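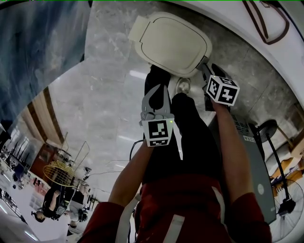
Started on the bathroom at the Kikotthorpe place this week. The house went up in 1963 and the bathroom has been redone at least twice, so nothing in there matches the plans I was given.

Going to post as I go, mostly so I remember what I did.

First job was the toilet. The lid had a wobble when you sat down. I tightened both hinge bolts by hand, then a quarter turn with a wrench. Don't go past that on a plastic nut. I cracked one in February and had to wait for the replacement.

The marble floor stays. Anathi Jacobs, who owns the house, wanted it polished again, but I told her to leave it alone. Warm water, a little dish soap, dry it with an old towel. No vinegar on marble, ever. It etches.

For anyone asking, I'm paying for fittings as I buy them and sending her the receipts at the end. Total so far is 556. Most of that is the faucet and the new shutoff valves.

Shutoff valves were the worst of it. The old ones would not close all the way, so the water had to go off for the whole house. Pravesh Oosthuizen came over and did the soldering. I can do it, but his joints look better than mine and he had the afternoon free.
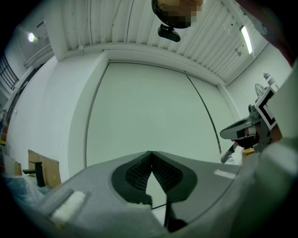 The new faucet is the next job and I've been putting it off. I ordered it from Gundelley after Torben Stöcker said he'd had the same model for years with no drips. It's the black one with the horizontal spout, and it's standing by the flattened cardboard box until I get to it. Every bit of cardboard is going to Torben for his garden beds, so please stop offering to haul it away. The clear plastic wrap goes in the trash.

Question from Karabo Mabuza about the ceiling: yes, the white ribbed panels are staying up. They wipe clean and I have no reason to touch them. The long fluorescent light is staying for now too. Anathi thinks it's too bright. I like being able to see what I'm doing.

Measured for the supply lines tonight. The hot side needs 31 inches if I want a gentle bend in it. The ones I bought are too short, so those go back to Subramaniam and I'll get the longer braided kind.

Still on the list:
Swap the supply lines
Fit the faucet
New bead of caulk behind the sink
Check the window latch

If anyone has used the Clukora caulk on marble, let me know if it left a stain along the edge. I've read that some silicones do. I have 3 tubes and haven't opened any of them, so I can still take them back.

Next post when the water is back on.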